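If you're teaching a gripper to tidy a workbench, do your first 50 runs in the simulator before you clear any real shelf space. I did 8 at the real bench first and wore myself out! 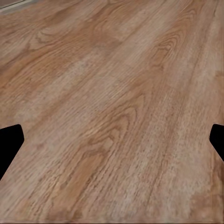 Starting positions are where I got lazy. Danai made me change mine every 2 runs, and my examples got so much better. I begin with the fingers wide open over bare wood (grain and all) and save that as its own clip, named "open."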